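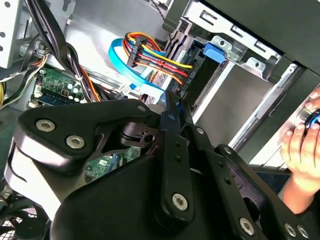 Opening up your desktop PC - questions we get a lot

Category: Help Desk / Desktops & Towers

Updated February 23, 2024

Do I need to unplug it first?
Yes. Power cord out of the wall, then monitor, keyboard, everything else. Hold the power button in for a few seconds after. Then open it.

How do I get the side panel off?
Depends on the case. Some have a latch, some have thumb screws on the back, some have both. Lay the case on its side on a flat table, pull the panel back and then up. If it won't move you missed a screw. Don't pry.

What are the blue plastic bits for?
On a lot of office desktops a blue tab means you can work it by hand, no screwdriver. Drive bay latches mostly. Push or pull the tab, the drive or the cage lets go. If you're leaning on it hard, stop and look for a cable still plugged in behind.

Do I have to take the drive cage out to get at other stuff?
Sometimes. On small cases the cage sits right over things you need. Take a phone picture of the cables before you unplug any - you will not remember which went where.

Where's the power supply and how do I know which one I have?
Metal box, the power cord plugs into it from the outside. There's a big label on the side of it. Copy down the maker, the model or part number and the wattage. On a DELL one the name is printed in bold on the label, easy to find. Small print is really small, use your phone to zoom in.

What does the 80 PLUS badge mean?
Efficiency rating. Less power wasted as heat. It doesnt tell you the wattage, look for that seperately.

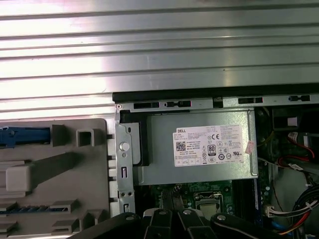 Can I open the power supply itself?
No. Not even unplugged. They can hold a charge. If it's dead you swap the whole unit.

Will any power supply fit?
Usually not in a brand-name desktop. Screw holes, size and plugs can all be different. Bring the label info to the Alaoui counter or send it in with your order and we'll match it.

What tools?
Phillips #2. A small cup for screws. We sell a 37 piece kit, item 3380, but you won't need most of it for this.

How do I clean the dust out?
Canned air, short bursts, can upright. Hold the fan blades still with a finger. No vacuum.

I put it back together and it won't turn on.
Check the switch on the power supply if it has one. Then the big motherboard plug, then the small one near the processor. Still nothing - bring it in. Bench check takes up to 3 working days at Staltport, 2 at Rerkthorpe.

Related questions
- Which memory fits my desktop?
- Swapping a hard drive for an SSD
- Asteck warranty returns
- Recycling old towers and monitors
- Store hours, Staltport and Rerkthorpe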